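Cantero battery repair open day, Mostholm - quick notes

Got in at 2 after a slow bus from Omodstead. Typing this up fast before I forget the details, so excuse the mess.

The workshop

Smaller than I expected. One long room, laptop benches down the left, test racks at the back. Cantero does battery packs and charging boards, nothing else. They say 700 laptops came through last year, mostly with the "plugged in, not charging" complaint. A lot of those never needed a new battery. Worn DC jack, wrong charger, or a charge limit somebody switched on and forgot.

Got to see a full pack test. Charge, rest, discharge, log the lot. Takes hours so they had one already running on the Ulell tester - nice clear graph, very loud fan. Cutoff voltage set per cell, which my own cheap tester can't do. Asked the price. 2,000. Moving on.

Snacks on a flowery tablecloth, all individually wrapped, candy too. Coffee ran out early.

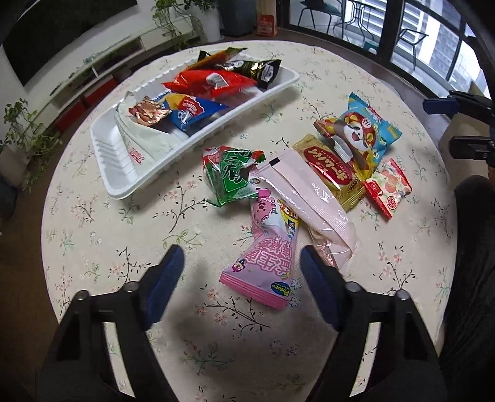

The calibration talk

Went on a bit but useful. Main points I wrote down:

Full discharge every week is old advice, dont do it on lithium packs.
Gauge reading jumps from 30 to 5 percent? Try one calibration run before buying anything.
Swollen pack - stop using it, don't press the case back down.

Speaker showed a laptop that was 13 years old, still on its second battery. Kept cool and stored half charged, aparently.

Next one is in October, same place. Bring your own charger if you want it checked, they'll put it on the meter at the front desk.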